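Why Does a Ball Bend? The Sneaky Science of Spin

Get comfy, because we're going to talk about one of the best tricks in all of sport: making a ball curve through the air!

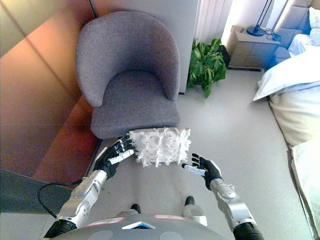

A ball should go straight, shouldn't it?

Think about throwing a ball to a friend in the park. It leaves your hand, goes up a bit, comes down a bit, and lands in their hands (or in the bushes). Gravity pulls it down the whole way, so the path is a long, smooth curve like a rainbow. Scientists call that shape a parabola. Say it out loud: puh-RAB-uh-luh.

But gravity only pulls down. It never pulls left or right. So how does a soccer player kick a ball around a wall of defenders and into the corner of the net? How does a baseball pitcher throw a ball that seems to drop off a shelf just before it reaches home plate? And how can a cricket ball swing away from the bat when it looked like it was heading for the stumps?

The answer is all around you right now. It's air!

Air is stuff

It's easy to forget about air, as you can't see it. But air is made of gazillions of tiny particles called molecules, and they get in the way of everything that moves. Stick your hand out in front of you and wave it as fast as you can. Feel that push? Those are air molecules bumping into your fingers.

A flying ball has to shove its way through all those molecules. The air pushes back, and that push is called drag. Drag slows the ball down. If you drop a beach ball and a cricket ball from the same height, the beach ball comes down later, and drag is the reason. It's big and light, so the air has a lot to push on and not much weight to push against.

Drag is fun, but spin is where things get really good.

Enter the Magnus effect

When a ball spins, it drags a thin layer of air around with it, a bit like the way a spinning merry-go-round stirs up the leaves beside it. Now picture the ball flying forward and spinning at the same time, with you looking down on it like a bird.

On one side of the ball, the surface is turning backwards, the same way the air is rushing past. The air on that side hangs on to the ball longer and gets whipped around behind it. On the other side, the surface is turning forwards, right into the oncoming air. The air on that side lets go early.

So the air streaming off the back of the ball gets pushed off to one side. And when the ball pushes air one way, the air pushes the ball the other way. That sideways push is called the Magnus effect, and it's what makes the ball bend!

You can use the same idea to work out what any spin will do:

Topspin: the top of the ball rolls forward. The ball dives down faster than gravity alone would pull it. Tennis players love this one.

Backspin: the top of the ball rolls backward. The ball gets a little lift and stays up longer. Golf balls leave the club with heaps of backspin, and that helps them sail a long way.

Sidespin: the ball turns like a spinning top. It curves left or right, depending on which way it's turning.

Here's a handy rule. The ball curves in the direction its front is turning. If the nose of the ball is turning to the left, the ball bends to the left. If the nose is turning down, the ball dives. Try it with an orange in your hand and you'll see how it works.

What about the curveball?

A baseball has raised red stitches running all around it, and they're very useful for a pitcher. The stitches give the fingers something to grip, so the pitcher can snap the ball out with lots of spin. They also stick up a tiny bit and stir the air as the ball turns.

For a curveball, the pitcher puts topspin on the ball. It comes out of the hand looking as if it might be too high, and then it drops and drops. A fastball is the opposite. It has backspin, so it falls less than the batter's brain expects. Some batters swear that a fastball rises! It doesn't really go up, but it stays higher than they thought it would, and they swing underneath it.

Batters have less than half a second to work all this out. Imagine doing your maths homework that fast!

Cricket's extra trick

Cricket balls can do something different, called swing. A cricket ball has one thick seam around its middle, like the equator on a globe. The bowler tilts the seam slightly to one side. The air flowing over the seam gets tumbled and swirly, and swirly air clings to the ball for longer. The air on the smooth side peels away sooner. You can probably guess what happens next – the air gets pushed one way and the ball goes the other.

That's why you see fielders rubbing one side of the ball on their trousers. They're keeping that side nice and shiny so the air slides over it smoothly. The other side is left to get scuffed and rough. They're doing science in the middle of the match!

Spin bowlers use the Magnus effect as well, and then they get a second surprise when the ball hits the ground. The spinning ball grips the pitch and kicks off sideways. So a really good spinner can make the ball drift one way in the air and then jump back the other way off the bounce. Poor batter!

Why are golf balls dimpled?

Long ago, golf balls were smooth. Then players noticed that their old, bashed-up balls flew further than their shiny new ones, which must have been a puzzle. The reason is that little bumps and dents make the air near the surface swirly, and swirly air hugs the ball and closes up neatly behind it. That means less drag.

So now golf balls come with dents already in them. The number is different from one design to another, but it's usually in the hundreds. Suppose you had a ball with 458 dimples and you touched one dimple every second. You'd be there for more than seven minutes! And if somebody made a giant ball with 1063 dimples, you'd need nearly 18 minutes. (Bring a snack.)

The floating ball with no spin

What do you think happens if a ball has hardly any spin at all? You might guess that it would fly dead straight. Good guess, but no!

A ball with almost no spin can wobble. The air peels off it in a messy, uneven way, first more on one side and then more on the other. The ball gets nudged left, then right, then maybe down. In baseball this pitch is called a knuckleball, and even the pitcher doesn't know exactly where it's going. Volleyball players do it too, with a float serve, and soccer players sometimes do it with a long free kick. Goalkeepers can't stand it.

Try it yourself: the Plendell Curve Test

You don't need a fancy lab for this one. You need a light ball (a beach ball is perfect), some chalk, a friend and a place outdoors without much wind. Early morning is often a good time, say 8 am, before the breeze gets going.

1. Draw a straight chalk line on the ground, 10 big steps long. Stand at one end, and put your friend at the other.

2. Throw the ball with both hands, straight along the line, with no spin. Ask your friend to mark where it lands.

3. Throw it again, and this time pull one hand back as you let go so that the ball spins sideways. Mark that spot too.

4. Swap hands so the ball spins the other way. Which side of the line did it land on?

5. Do each throw at least five times. One throw can be a fluke, but five throws start to tell you something!

Write your results in a table with three columns: no spin, left spin and right spin. If you're feeling keen, try it with a tennis ball and see whether the curve is bigger or smaller. A light ball usually bends more, as the air has less weight to shift.

Puzzle corner

The Arlow Otters and the Nuchit Geckos are playing soccer. The Otters have a free kick, and there's a wall of Geckos in the way. The kicker wants the ball to go around the right-hand end of the wall and then bend back to the left, into the goal. Which way should the front of the ball be turning?

Have a think before you read on.

It should be turning to the left! The ball starts off heading right, clears the wall, and the Magnus effect brings it back. To get that spin, the kicker strikes the right side of the ball with the inside of the right foot.

Here's a harder one. The Otters go and play a match on the moon of Poltus, where there's no air at all. They take 100 free kicks with loads of spin on each one. How many of them bend?

None of them! With no air to push on, a spinning ball flies just like a ball with no spin. The Otters could take another 43 and they'd all go over or into the wall.

Words to remember

Drag: the push of air against something moving through it.

Magnus effect: the sideways push on a spinning ball as it flies.

Molecule: a tiny particle. Air is full of them.

Parabola: the curved path a thrown ball takes when gravity is the only thing pulling on it.

Seam: the line where the parts of a ball are stitched together.

Next time there's a match on, pick one player and watch how their hand or foot meets the ball. See if you can call out which way it's going to bend before it gets there!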